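6.4 Gripper loses its hold without reporting a fault

Applies to the two-arm table station, controller releases 2 and later.

The Troltmont arms will tell you when a joint overheats and when a cable comes out. They will not reliably tell you that a part has slipped. The status screen says "grip OK" when the fingers stop moving under load, and fingers can stop moving for plenty of reasons. Treat the message as a hint.

Our log from June has 9 dropped boards in it. The controller flagged 2. Marina Makris went through the rest by hand and found "grip OK" recorded right up to the drop.

CAUTION: A green light on the base does not mean the arm is safe to touch. Press the stop button before you reach across the table, and keep your other hand away from the joints.

Before you start, clear out of the reach of both arms. The idle arm counts. It can still get a move command from the queue.

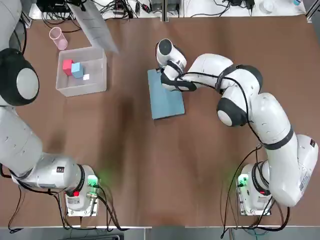 Flat parts are the worst case. A cube gives the fingers two good faces to close on, but a thin board lying on the table gives them an edge and very little else. If the wrist comes down a hair too low, the gripper pushes against the board and the controller reads the push as a grip.

To check for a false grip:

1. Pause the job from the screen. Wait for both arms to stop.

2. Press the stop button. Do not rely on the pause. We have seen a paused arm finish its last move.

3. Look at the fingers from the side, at table height. You want to see the part between them.

4. Try to slide the part with a plastic rod. If it moves freely, the grip reading was false.

5. Write down the force value before you clear anything. Clearing the message erases it.

6. Remove the part, release the stop, and send the arm to its home position at low speed.

7. Raise the pick height one step and run the pick again with nobody at the table.

If the force value in step 5 was over 3,000, don't run step 7. The finger pads have probably been crushed and need changing first (see 6.7).

Note: The Dinia update is supposed to fix false grips. Rafail Stefanou installed it on our second station and the drops went on as before. Install it if you like, but keep doing the checks.

Note: The supplier's guide says to inspect the pads every 600 cycles. That may be fine for cubes. For boards, look at them at the start of each shift — and again after any drop.

If the fault comes back after two height changes, leave the station stopped and call Kirsty Drummond. Don't raise the grip force to get through the shift.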